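学生机器人社团收线任务总是在第三步断掉，怎么改

发布于 机器人与自动化 > 社团与竞赛

浏览 958　收藏 343

阿榕不吃香菜

我们是高校的学生社团，今年报了 Ostura 校际服务机器人赛的桌面整理组。任务三选一，我们选的是“收线入盒”：把一根散开的充电线绕成圈，放进带盖的透明塑料盒，盖上盖子，扣好卡扣。平台是学校统一采购的双臂，每条臂末端是两指夹爪，头部一个相机，腕部各一个相机。

做法是模仿学习。队员先用手做示范，头上戴相机录一遍，再用遥操作录一遍机器人的数据，两种数据混在一起训练。手部示范录得快，遥操作录得慢，现在手里一共 323 条能用的，其中遥操作占小头。训练框架用的是 Neltley，参数基本是默认的，只改了动作块长度和图像分辨率。

现在的情况是这样：

第一步，找到线头并拎起来，基本没问题。
第二步，开始绕，前两圈能绕上。
第三步，左手应该夹住已经绕好的部分，右手去捞剩下的线再往上绕。到这里就乱了。左手夹爪会松一下，线圈散开，右手还在按原来的节奏往上送，最后两只夹爪之间是一团乱线。
第四步以后基本没有走到过。

试过的办法：把动作块长度从长改短，没有明显变化；把手部示范全部去掉只用遥操作数据，第二步反而也变差了；把线换成一根粗一点、硬一点的，能多绕一圈，但是比赛规则写了用组委会提供的线，到时候是什么线不知道，只知道是普通充电线。

想问几个问题。一是手部示范到底该不该留；二是左手松一下这个事情，是数据的问题还是控制的问题；三是绕线的时候是不是应该换一种绕法，现在我们是在空中两手对着绕，看到有的队是在桌面上绕的。

补充一下环境：我们在学院的公共活动室里录，白色大桌子，反光比较重，旁边是落地窗，上午和下午光线差很多。桌上的杯子之类的东西没有特意清理，想着多样一点对泛化有好处。这个想法对不对也请一并说一下。

校内初测在 3 月，时间还有，但是队里下学期有人要实习，能录数据的人会变少，所以希望这学期把数据方案定下来。

补充：有人在私信里问盒子。是普通的长方形保鲜盒，盒口两条长边上有蓝色的卡扣条，盖子是单独的一块，中间有一块椭圆形的凸起。盖盖子那一步我们单独录过，单独训练是能跑通的，所以暂时不担心。

绕不动的桶

我带过两届同类的队，桌面整理组做过，收线也做过，名次一般，坑基本踩全了。按你问的顺序说。

先说左手松一下。建议你先不要动模型，把遥操作数据里左夹爪的开合指令单独画出来，按时间对齐到第三步的开头。我们当时画出来以后发现，很多条数据里左夹爪确实松过。遥操作的人在换抓握位置，先松一点，线圈往里滑一点，再夹紧。人看着觉得是一个很自然的小动作，记录下来就是夹爪开了又合。有的人松得多，有的人松得少，有的人完全不松，模型学到的就是一个中间值，刚好够把线圈放掉。

处理方法有两个。一个是定操作规范：绕圈期间左夹爪从第一圈夹住之后就不许再开，直到放进盒子。线圈滑出去了就这条作废，重录。另一个是把已有的数据按“松过”和“没松过”分开，先只用没松过的训练一版看看。第二个不花录制时间，今天就可以做。如果只用没松过的数据，第三步明显好转，那就是数据的问题，后面按规范补录就行。如果没有好转，再去查控制。

控制这边要查的是夹爪指令的延迟和夹持力。普通充电线比较滑，外皮是软的，夹爪夹多层线的时候，外面两层夹住了，中间的会往外跑。指面上贴一层薄的硅胶垫，会好很多。贴之前看一下规则允不允许改末端，我们那年是允许贴的，今年的规则我没有看。垫子要在录数据之前贴，录完再贴等于换了一只手，前面的数据要打折扣。

再说手部示范。我的意见是留，但是不要和遥操作的数据等比例混。人手绕线和两指夹爪绕线不是同一个动作。人是左手几根手指拢着线圈，拇指压在上面，右手的手指也是弯着包过去的，整个线圈是被托住的。夹爪只有两个面，没有“拢”这个动作。模型从手部示范里能学到的是线圈大概在什么位置、下一步去捞哪一段、接头朝哪边，学不到怎么夹。你把手部示范全去掉以后第二步变差，和这个是对得上的。

比较稳的做法是先用手部示范加遥操作一起预训练，再只用遥操作数据微调。如果 Neltley 的版本支持给不同数据源设权重，也可以在后半段把手部示范的权重降下来，效果差不多，操作省事一些。

还有一点容易忽略。手部示范最好请队员“学夹爪”，也就是只用拇指和食指去做，其余手指收起来。录起来别扭，速度慢一半，但是这样的数据和遥操作的差距小很多。我们第二年全部是这么录的。你们已经录好的不用扔，放在预训练里就可以。

绕法。我建议改到桌面上绕。空中绕要求两只手的相对位置一直很准，线的重量又全挂在一边，剩下的线越长，往下坠得越厉害，线圈越容易变形。桌面绕是左手把起始端按在桌上，右手带着线画圈，每画一圈落在左手指面下面。左手不需要抬起来，第三步的问题有一半就没有了。缺点是圈会偏大，放进盒子之前要收一下。你们的盒子如果是长方形的，圈可以绕成扁的，沿着盒子的长边放，卡扣扣得上就行，评分表上一般只看线有没有露在外面。

另外有一个折中的办法，先不绕圈，改成折。线对折，再对折，折到和盒子差不多长，中间夹住放进去。动作少，成功率高。问题在于要看今年评分表怎么写，写“成圈”就不能用，写“收纳整齐”就可以。建议发邮件问组委会，问的时候把两种做法都描述清楚，让对方书面回复。

关于桌上的杂物。多样性是要的，但是要有安排，不能是随手的。你们那样录出来，很可能同一天录的数据杯子都在同一个位置，模型会把杯子当成定位的参照，换一天杯子没了，手就伸偏了。做法是定几种桌面布置，每种布置下各录一批，布置之间只换杂物，线和盒子的摆放范围保持一致。盖子也一样，盖子的位置要变，不然它永远去同一个地方拿。你说盖盖子单独训练能跑通，建议你把盖子转九十度、放远一点再试一次，确认是真的跑通。

反光这件事单独处理。白色亮面桌子加白色的线，对头部相机很不友好，线和桌面的边界在强光下会糊掉。先把相机的自动曝光和自动白平衡关掉，固定一个值，上午下午各调一次，分别记下来。再看能不能把桌子挪开，让窗户在侧后方。比赛场地的桌子什么样，往年的说明里有，如果是哑光的，你们练习时铺一块哑光桌垫更接近实际。

数据量方面，323 条对这个任务偏少，但先不要急着加。按上面的方法分完类、定完规范，再补遥操作。补的时候重点补失败恢复：线圈散了一半怎么捡起来，右手捞空了怎么再捞。只有成功的数据，模型走偏一次就回不来了，你描述的“右手还在按原来的节奏往上送”就是这种情况。录恢复数据时，开头那段故意弄散的动作要剪掉，不要让模型学会弄散。

最后给一个时间上的参考，按每周能录两个下午算：

第一周：给现有数据打标签，分松过和没松过，各训一版。
第二周：定绕法，定操作规范，贴垫子，固定相机参数。
第三周到第五周：补录遥操作，按桌面布置分批。
第六周：录恢复数据，整体训练，连续测试，把每次失败停在哪一步记下来。

记录失败位置这件事请安排固定的人做，不同的人对“第三步失败”的理解不一样，记出来没有办法比较。

Quintanilla 备用号

我们队也是收线，用的是 Isero 的夹爪，指面出厂就带纹路，没有楼主说的打滑。所以可以考虑换夹爪。

绕法我们是空中绕，也能成功，不一定非要改到桌上。主要是线不能太长，太长先对折再绕。

光线我们没管，拉窗帘就好了。

阿榕不吃香菜 回复 Quintanilla 备用号

平台是学校统一的，夹爪不能换，只能贴垫子。活动室的落地窗没有窗帘，桌子可以挪，已经和管理的老师说了。先对折再绕这个我们试一下，谢谢。

侧着放的万用表

前面讲数据讲得比较全，我补充硬件和线本身的几个点，都是小事，但是会影响结果。

第一，线有记忆。新线从包装里拿出来是有折痕的，顺着折痕绕很容易，逆着绕会弹开。你们如果一直用同一根线录，录到后面这根线已经被绕“熟”了，怎么绕都听话。比赛发的是新线，第一下就会弹。准备几根不同的线轮着用，每天至少有一根是没怎么绕过的。两头的接口也要注意，充电线两头不一样大，重的那头甩起来会带着线圈转。绕的时候从哪一头开始，规范里要写死。我们写的是从大头开始，大头露在线圈外侧，朝上，最后用小头压进去收尾。

第二，绕的时候要放捻。每绕一圈，线会跟着扭一点，扭多了就自己打成 8 字。人手绕的时候，右手指头会不自觉地搓一下把扭劲放掉，两指夹爪不会搓，只能靠腕部转。遥操作录的时候请看一下腕关节的余量，有的姿态下腕部转到第三圈就到限位了，看起来像是模型犹豫，实际是关节走不动。这个和楼主说的第三步卡住有可能是同一件事，建议把关节角也画出来，和夹爪开合放在同一张图上看。上一位说的画图，我完全同意，顺手多画几条线的事。

如果确实是限位，改一下起始姿态，让腕部先往反方向转到底再开始绕，一般能多出一到两圈。再不够就一正一反交替绕，也就是收音频线常用的那种绕法。这个绕法对遥操作的人要求高，需要先练，练熟之前的数据不要留。

第三，遥操作的人不要太多。三四个人轮流录，每个人的习惯都不一样，数据量小的时候，这种差异比桌面布置的差异影响大得多。我们后来固定两个人录，其他人负责摆放、检查和打标签。队里下学期有人要实习的话，现在就要选好，选不去实习的。

第四，盒子。保鲜盒很轻，空着放在桌上，夹爪碰一下就跑了。规则允许的话底下垫防滑垫，不允许的话就让右手先扶住盒沿，左手再放线圈。卡扣在长边上，盖盖子的时候两只手分别压两条长边，力是对称的，比一只手扶一只手压要稳。盖子放反了也要考虑进去，有密封圈的那种盖子反着是盖不上的，数据里放几条翻面的。

第五，桌子边上如果有水杯、饮料杯，里面有东西的请拿走，换空的干净杯子当杂物。线甩起来能够到的范围比想的大，控制箱通常就在桌子下面。

手部示范我和上一位意见有一点不同。如果后面能补到足够的遥操作，手部示范可以只留一小部分，挑绕得慢、每一步中间有停顿的留下。绕得很快的那种，手挡着线，头部相机基本看不到线圈内部，留着用处不大。怎么判断快慢，抽帧看，连续几帧里线圈轮廓都看得清的就留。

阿榕不吃香菜

统一回复一下，两位说的都做了一部分，把结果写在这里，后面有人搜到可以参考。

按“松过”和“没松过”分了类，没松过的只占一小半。只用没松过的遥操作数据微调，第三步能走过去的次数多了，但是还不稳定，主要的失败变成了右手捞空。关节角也画了，右腕确实有接近限位的情况，集中在其中一个队员录的数据里，他习惯把肘抬得很高。这部分先拿出来了，没有删，放在另外的文件夹。

绕法问过组委会，回复是“成圈或成束均可，线体不得露出盒外”。所以折的方案可以用。队里讨论以后决定两个都准备，主方案是桌面绕，备用方案是折。

手部示范挑了一遍，按停顿和遮挡来挑，留下来的不多。新的手部示范改成用拇指和食指录，队员反映录久了手酸，现在每录一段就换人休息，和遥操作错开。

线买了几根不一样的，接口有大有小，有一根特别细，单独放着当测试线，不进训练。操作规范写了第一版，贴在活动室的柜子上，内容是从大头起绕、左手夹住后不松开、盒子和盖子每录完一批换位置、杯子先收走再按布置表摆。

还没有解决的是桌面反光。挪了桌子以后上午好了一些，下午还是有窗户的倒影压在线上。哑光桌垫在走报销，到了以后再来更新。在那之前录的手部数据只做预训练用，不做微调，文件名里加了桌面类型，方便以后筛。
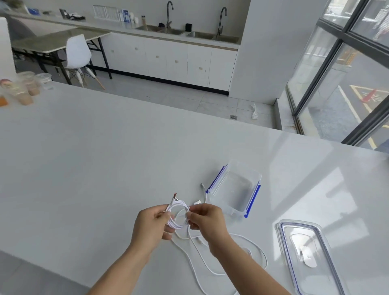
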